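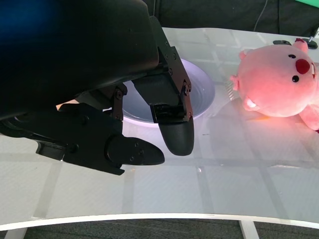

Chamado 1103 — Mesa branca e louça da copa: marcas cinzentas e película que não sai
Aberto em: December 21, 2021
Categoria: Mobiliário e louça
Prioridade: média
Responsável: Jitendra Dixit
Estado: resolvido, com uma pendência

Descrição do problema

O tampo branco da mesa apresenta riscos cinzentos finos, em arco, concentrados na zona onde os pratos são pousados e arrastados. Passar pano úmido com detergente neutro não altera as marcas. Os pratos redondos brancos da linha Pant, quando secos ao ar, ficam com uma película baça na parte funda. A aba continua lisa ao toque. O requerente pede que se determine se o tampo está danificado e se a louça precisa ser substituída.

Ambiente

Tampo: superfície branca lisa, fornecida pela Ciltow. Ficha do acabamento não localizada.
Louça: pratos Pant, redondos, brancos, aba larga e pouca profundidade.
Lavagem: máquina de bancada, programa curto a 60 graus.
Detergente: pastilha Skusorgate, uma por ciclo.
Secagem: ao ar, pratos na vertical no escorredor.
Iluminação: luz de teto e uma luminária lateral de tom arroxeado. A segunda atrapalha a inspeção, porque a película quase desaparece sob ela.

Registro

Entrada 1
Teste de unha sobre três riscos do tampo. A unha não prende em nenhum deles. Indício de material depositado na superfície, sem sulco. Fica em aberto a origem do depósito.

Entrada 2
Pano branco de algodão seco, esfregado com força moderada sobre um risco durante 20 segundos. O pano saiu com traço cinzento leve. O risco clareou pouco. Confirma depósito.

Entrada 3
Inspeção da base dos pratos. O anel de apoio não leva esmalte e está áspero em todo o contorno. Ao arrastar um prato sobre uma folha branca limpa, ficou um arco cinzento igual aos do tampo. Reproduzido em duas outras peças do mesmo lote. Causa provável das marcas na mesa: abrasão do anel não esmaltado.

Entrada 4
O requerente informa que a mesa anterior não marcava. Era um tampo escuro, também Ciltow. Sem valor para o diagnóstico: o mesmo depósito passaria despercebido em superfície escura.

Entrada 5
Limpeza do tampo com esponja de melamina umedecida, sem produto, numa faixa de teste junto à borda. Marcas removidas. Brilho da faixa ligeiramente reduzido quando visto de lado. Não usar a esponja no tampo inteiro.

Entrada 6
Segunda faixa de teste, com bicarbonato em pasta e pano macio. Marcas removidas após duas aplicações, sem perda de brilho perceptível. Enxágue com pano úmido, depois pano seco. Método adotado para o restante da superfície.

Entrada 7
Película nos pratos. Aplicado vinagre branco em metade da parte funda de um prato, cinco minutos, enxágue e secagem com pano. A metade tratada ficou limpa e a outra permaneceu baça. Compatível com resíduo mineral. Descartado ataque ao esmalte, pelo menos nessa peça.

Entrada 8
Verificado o reservatório de sal da máquina: vazio. O indicador luminoso estava coberto por uma etiqueta de inventário da Sornolura, colada no painel durante a última conferência. Etiqueta transferida para a lateral. Reservatório abastecido e dureza ajustada para o nível seguinte.

Entrada 9
Ciclo completo com carga normal e uma pastilha. Película reduzida, ainda visível com luz de teto e luminária lateral desligada. Repetido com abrilhantador na dose média. Pratos sem película após secagem ao ar.

Entrada 10
Anel de apoio de um prato lixado com lixa d'água fina, molhada, até perder a aspereza. Peça lavada e arrastada sobre folha branca: nenhum arco. O procedimento leva tempo por peça, mas é eficaz. Aplicado aos pratos de uso diário. Os guardados no armário alto não foram tratados.

Causa raiz

São dois problemas independentes, relatados como um só.
a) Marcas do tampo: depósito deixado pelo anel não esmaltado dos pratos quando arrastados.
b) Película nos pratos: resíduo mineral por falta de sal na máquina, com o indicador encoberto.

Correção aplicada

Tampo limpo com pasta de bicarbonato, em movimentos no sentido do comprimento.
Anéis de apoio lixados nas peças de uso diário.
Sal reposto, abrilhantador ativo, indicador desobstruído.
Pratos com película tratados com vinagre e relavados.

Orientação ao requerente

Levantar o prato para mudá-lo de lugar. Isto vale sobretudo para os que ainda não foram lixados.
Não usar saponáceo em pó no tampo — risca o acabamento e as marcas seguintes passam a aderir mais.
Conferir o indicador de sal ao ligar a máquina.
Para avaliar se um prato está limpo, apagar a luminária lateral e inclinar a peça sob a luz de teto. A sombra na parte funda confunde-se com a película quando se olha de cima.

Custo

Sal e abrilhantador: 99 no total, lançados em consumíveis. Lixa e bicarbonato já existiam no armário de manutenção. Substituição de louça: não autorizada, por desnecessária.

Pendência

Ficha técnica do acabamento do tampo solicitada à Ciltow. Sem ela não é possível dizer se a faixa da entrada 5 pode ser polida. O requerente aceita a diferença de brilho por enquanto, já que fica do lado da parede. Rever em fevereiro, junto com os pratos do armário alto.

Observação de encerramento — J. Dixit: se reaparecerem arcos cinzentos no tampo, reabrir este chamado e indicar qual prato estava em uso. Não abrir um novo.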